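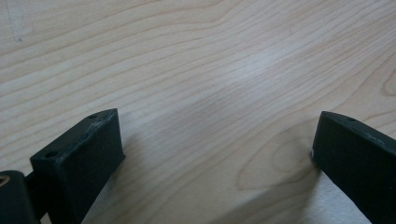
Swapping the fingers every 3,000 cycles was never going to hold up once the cell went to two shifts, according to Kadri Navickas, and the grip faces should be checked by hand at each shift change whatever the counter reads. The comment was entered in the maintenance log at Trongate's Nundell site in February. The revised service plan for the site's bench gripper cell, released on Monday, August 7, 2023, adopts most of it.

The cell handles small molded housings on a wooden worktable. Its gripper uses two dark fingers with flat inner faces, carried on a pivoting linkage. Under the old plan, fingers were replaced on cycle count alone and the linkage was looked at only when a fault was logged.

The new plan keeps the 3,000-cycle limit as an upper bound and adds a short check at the start of each shift. The operator stops the cell, locks out the arm, opens the gripper fully and wipes both inner faces with a dry cloth. Each finger is then moved by hand. Any side play at the pivot is measured with a feeler gauge and written down. A finger that rocks on its mount is taken off and the screws are replaced, not retightened.

Pale scuffing along the top edges of the fingers is classed as cosmetic and does not call for a change. Scoring on an inner face does, as does any crack running from a screw hole.

Laine Juška, who wrote the procedure, said the pivots had caused more lost time than the fingers. Grit from the housings works its way into the joint and the finger starts to lag on closing. "The controller sees the motor reach position and reports a good grip," Juška said. "The part is then picked up crooked, and the fault shows up at the next station."

Pivots are now cleaned every 21 days. The job takes 40 minutes, including a re-zero of the gripper opening and a test run with a gauge block. Grease is no longer used on the joint – it held the grit in place – and a dry film lubricant is applied instead.

The re-zero must be done after any finger change, even when only one side is replaced. Fingers printed in different batches can vary slightly in thickness, and the offset stored in the controller applies to the pair. Spare fingers are bagged in matched sets for that reason, with the batch number on the bag.

Titilayo Garba, production lead at Nundell, said the shift check had been on trial since late spring and that crooked picks had fallen over the period. Garba did not give a figure.

The plan does not cover the second cell at the site, which uses a vacuum head. A separate procedure for that cell is being drafted.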